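Garra adaptativa ou garra paralela para montagem de placas: vale a pena trocar?

Fórum de Automação > Manipulação e garras > Efetuadores finais
Etiquetas: garra, ponta dos dedos, câmera de punho, memória, processador
2 respostas

bancada_sul

Estamos comparando duas garras para uma célula de montagem e desmontagem de computadores. A primeira é uma Vakel de dois dedos com elos articulados (adaptativa, subatuada). A segunda é uma Moya paralela, de curso menor e dedos retos. O braço é o mesmo nos dois ensaios, o controlador é um Gonidis e a câmera fica no punho, olhando para os dedos.

São duas tarefas. Uma é pegar e recolocar um processador em um painel de treino, com suportes cinza no lugar do soquete real. A outra é trabalhar sobre uma placa-mãe montada, nos módulos de memória.

No painel, a aproximação com a Vakel é feita em diagonal, com as pontas entrando pelo canto do chip:

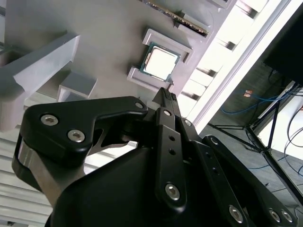 Painel de treino: pontas dos dedos junto ao canto inferior direito do processador.

Os dois suportes em L deixam parte dos lados do chip descoberta, e é por ali que pretendemos segurar. O problema é a altura. A Vakel fecha em arco: conforme os dedos se aproximam, a ponta avança no eixo da ferramenta. Com o chip dentro do suporte, a folga entre a ponta e o painel é pequena, e o avanço consome tudo. Já tentei compensar no Gonidis com uma tabela de correção de Z em função da abertura. Funciona no vazio. Com contato, os elos cedem e a tabela deixa de valer.

A Moya não tem esse defeito, mas o corpo é mais largo na direção dos dedos e bate nas peças vizinhas em boa parte das orientações.

Dúvidas:

1. Alguém compensou o arco de uma garra desse tipo com carga, de forma repetível?
2. Compensa trocar só as pontas ou é melhor passar logo para a paralela?
3. Com luz de janela, a câmera de punho perde a borda do chip. O dissipador metálico sai quase branco. Exposição fixa resolve?

Aceito número medido, mesmo que seja de outra garra.

torque_nominal

Respondo por partes. Temos uma garra de elos da mesma família e passamos por isso em junho.

Sobre o arco. A tabela em vazio só descreve a cinemática sem contato. Com contato, o mecanismo subatuado muda de modo e a ponta gira em torno da articulação distal. Medir de novo com carga ajuda, desde que a força de fechamento seja constante. Fizemos 9 pontos de abertura com força fixa e interpolação linear entre eles. O erro residual em Z ficou por volta de 2 décimos de milímetro, suficiente para módulo de memória e insuficiente para processador. Se variar a força, refaça a tabela. Confira também o torque dos parafusos dos elos antes de medir. Um parafuso frouxo aparece na tabela como histerese e ninguém desconfia dele.

Sobre as pontas. Troque as pontas primeiro. As estriadas de fábrica servem para objeto grande. Para chip, usamos uma ponta com degrau de 5 décimos, que apoia na lateral e limita a descida. O degrau transfere o problema para a usinagem: as duas pontas têm de sair do mesmo lote, caso contrário uma encosta antes da outra e o chip inclina.

Sobre a placa montada, a questão é acesso. Este é um enquadramento típico da câmera de punho nesse trabalho:
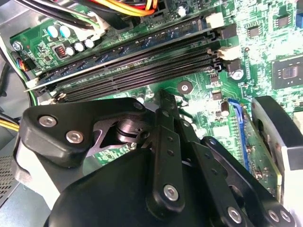
Equipe de Manipulação de Precisão, Laboratório Movska

Os slots de memória ficam lado a lado, sem espaço entre eles para um dedo largo. Na extremidade direita estão as travas brancas, e logo ao lado da mais baixa há um componente escuro e um capacitor prateado. Uma garra paralela que desça com os dedos atravessados ao banco de slots precisa de folga dos dois lados do módulo. A garra de elos tem vantagem quando os dedos entram inclinados, mas a placa larga do dedo esquerdo ocupa boa parte da imagem, e os cabos de alimentação no alto limitam a rotação do punho.

O que fazemos:

Abrir as travas com uma ferramenta separada, presa ao flange, e só depois usar a garra no módulo. Tentar abrir a trava com a ponta do dedo gera força lateral que o sensor do punho enxerga tarde.

Definir no controlador um volume proibido para os capacitores altos e outro para o chicote. O volume do chicote precisa de margem maior, porque cabo muda de posição entre uma placa e outra.

Planejar a pose pela placa do dedo, que é a parte mais larga. O modelo simplificado que vem com muitas garras representa o dedo como um cilindro e aprova poses que colidem.

Sobre a câmera: exposição fixa, sim, e ganho fixo também. Com exposição automática, a janela comanda a imagem e a borda do chip vai embora quando o punho gira. Fixamos em 2000 microssegundos com iluminação própria. O balanço de branco fixo ajuda pouco na detecção de borda, mas facilita comparar ensaios. Se o dissipador continuar saturando, procure a borda verde do substrato, que dá contraste melhor do que o contorno do metal.

Não temos ensaio com a Moya, então não comento força nem repetibilidade dela.

eixo6

Usa ventosa para o processador e deixa a garra para o resto. A tampa metálica é plana, pega bem. Para memória não serve.

Comentários

bancada_sul
Ventosa já foi considerada. O flange não comporta as duas ferramentas e a troca automática ficou fora do orçamento. Vou refazer a tabela com força fixa e usinar um par de pontas com degrau. O degrau de vocês é reto ou tem chanfro de entrada?

torque_nominal
Chanfro de 45 graus na entrada, face de apoio reta. Sem chanfro a ponta prende no lábio do suporte quando o erro lateral passa de uns poucos décimos.

bancada_sul
Entendido. A câmera já está com exposição e ganho fixos, falta a iluminação. Publico os valores de Z das duas garras neste mesmo tópico quando terminar a série com a Moya.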